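Nellisden Residents' Board > Bills, Bins and Utilities > Village heat network: has anyone signed?

Thread started by wieser_r

The second letter from Lorkar has landed on our mat. For anyone who recycles theirs unopened, they want to dig up the High Street, put hot water pipes under it and run the whole village off one big heat pump by the river. We have until October to say whether we're in. They need 70 per cent of households or the thing is off.

I've read it twice and I still can't tell what I'd be paying. There's a "standing element", a "usage element" and a "resilience element", and the last one seems to be money they'd like. Has anybody signed? Has anybody understood it?

Rosalie Wieser, Mill Lane end

----

oilyrag

Not signed, not signing. My boiler is older than my marriage and has given me less trouble. Oil comes on a lorry, lorry goes away, house is warm. I don't need a resilience element. I have a jumper.

----

Deisy_T

oilyrag, you were on here in the spring asking if anyone could lend you a fan heater because the lorry hadn't come.

We've signed. Our place is all electric and the bills are obscene, so pretty much anything would be an improvement. I did ring them about the charges. The standing element is fixed for 3 years, then goes up with inflation. The usage element is what it sounds like. The resilience element pays for the backup boilers at the pump house. The woman on the phone was perfectly nice and had clearly said all this before.

----

oilyrag

That was a one-off and it was snowing in Escobar's depot.

----

Deisy_T

Snowing inside it?

----

imad.darwish

Tenant here, so my opinion is worth what I pay for it. My landlord signed us up without asking. What bothers me is that you can't switch. If I don't like my electricity supplier I can leave in a huff and join another one that's just as bad, and at least I've had the huff. With this there's one pipe and one company at the end of it. What happens when year four comes round?

Also, does anyone know what the box on the wall looks like? The leaflet has a drawing of a family smiling at it but the father's head is in the way.

----

wieser_r

Thanks Deisy, that's more than the letter managed in four pages. Imad, that's my worry as well. My sister is on one of these schemes in the city and can't fault the heat, but when it went off one winter, it went off for the entire estate at once. She said it was quite sociable.

----

Renata Brzozowska

I fit heating systems for a living (not for Lorkar, before oilyrag starts) so a few things.

The box is called an interface unit. It's the size of a smallish combi boiler and goes where your boiler was. Ours at work are mostly made by Jillik and they're fine, a bit noisy when the pump kicks in. If yours is going in an airing cupboard next to a bedroom, ask about that before they drill anything.

Your radiators matter more than the box. The network will probably run cooler than an oil boiler does. In a newish house you won't notice. In a stone cottage with single glazing and the original radiators you will notice a lot, and you'll blame the pipe. Get somebody to do a heat loss survey room by room. If Lorkar won't do one for free, I'd want to know why they won't.

Imad, you're right about the switching and I don't have a cheerful answer. Read the part of the contract about how price rises are worked out. If it's pegged to something you can look up, good. If it says "reasonable", ask them whose reason.
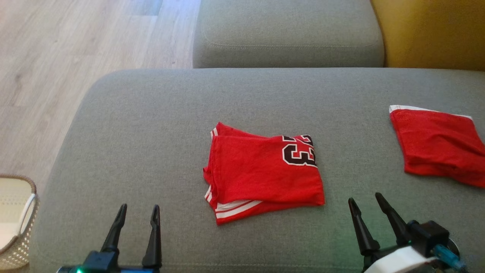
One more and then I'll get off my soapbox. Ask about the standing charge if you're away. I had a customer who spent half the year abroad and paid the full fixed charge on a house with nobody in it. It's in the small print, it's perfectly legal, and he was still shouting about it when I left.

----

oilyrag

So you agree with me.

----

Renata Brzozowska

No.

----

churchend

Ours was built in 1744 and has walls you could shelter from artillery behind. I have been told by 2 separate salesmen that it is unsuitable for heat pumps and by a third that it is ideal. The third also admired my gutters, which have been hanging off for some time, so I've given his view less weight.

Does being listed make a difference for the pipe coming in?

----

Renata Brzozowska

Possibly. Inside work can need consent as well as outside, so speak to the conservation officer before you sign rather than after. Get it in writing. And the walls aren't your problem, it's nearly always draughts and the roof. How's your loft?

----

churchend

Full of my mother's hatboxes.

----

Renata Brzozowska

Which I suppose is insulation of a kind.

----

consuelo_g

I'm going to disagree with the general gloom. I know the contract is badly written. I also know that every winter half this board complains about the price of oil, and the other half complains about the price of electricity, and then spring comes and we go back to dog mess. This is the first time anyone has offered to spend money on Nellisden that wasn't for a sign saying Nellisden.

If enough of us turn up with the same questions they'll have to answer them. One at a time we just get the nice woman on the phone.

Consuelo Guzmán

----

imad.darwish

Fair. I'd go along with that if somebody wrote the questions down. I'd put price rises after year three at the top, then what compensation we get if it goes off.

----

wieser_r

I'll make a list. So far: price rises, compensation, heat loss surveys, the noise, empty houses, listed buildings. Anything else before I send it?

----

oilyrag

Ask them where I'm supposed to park while they dig up the High Street.

----

Deisy_T

That's quite a good question.

----

oilyrag

I'm still not signing.

----

wieser_r

Added. The list has gone to Lorkar and I've asked for a written reply. Will post it here when it comes, all elements included.

Last edited by wieser_r, August 2026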